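Looking after the Testa cell: the dosing bottles

The Testa cell in the back room at Wolau has been running since November, and several readers have asked what it takes to keep it going. Most of the work is small and done by hand at the start of the shift. This month we cover the bottles.
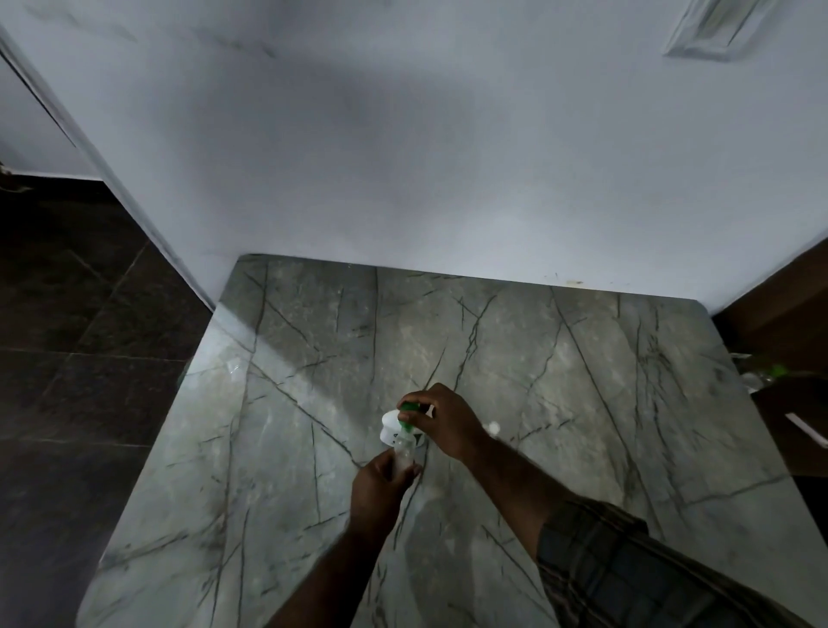
What gets done, and when

The cell has one arm, a short conveyor and a rack of small clear bottles, each with a plastic head and a green cap. The arm picks a bottle by the head, doses a tray and puts the bottle back. Everything depends on the head sitting straight. If it leans, the arm closes on one side first and the controller stops with a grip fault.

Gediminas Jõgi takes the bottles out of the rack at 6 a.m. and checks the heads at the marble slab, which is level and easy to wipe. He holds the bottle low in one hand and works the green cap with the other. Squeezing the bottle while turning the cap pushes liquid up into the head, so a light hold is best. Loose parts stay on the slab until the head is back on.

Heads are rinsed in warm water and left to drain. Do not use the air line on them. We lost two that way in the first weeks, and the replacements from Barnelell took most of a month to arrive.

The 200 count

The controller asks for a head change after 200 picks. It does not know whether the change was made, only that someone pressed the button. Please write the change on the sheet by the door before clearing the message. The last review found 14 cleared messages with no entry, and Iraís Ibarra had to go through the pick log to work out which bottles were overdue. The log stood at 1,078 picks when she started.

After a change, run the empty cycle once at low speed with the guard closed. Watch the fingers as they come down on the cap. They should touch both sides together. If they don't, take the bottle out and reseat the head before touching the arm settings. The pick height was changed twice last month to suit a crooked head, and both times it had to be changed back.

Still open

The rack has some play in the second row. Nikura is sending a new locating plate, and Iraís will fit it when it comes. Until then, leave the second row empty and load the others as usual. Spare heads are in the drawer under the controller, and the key is on the hook with the guard keys.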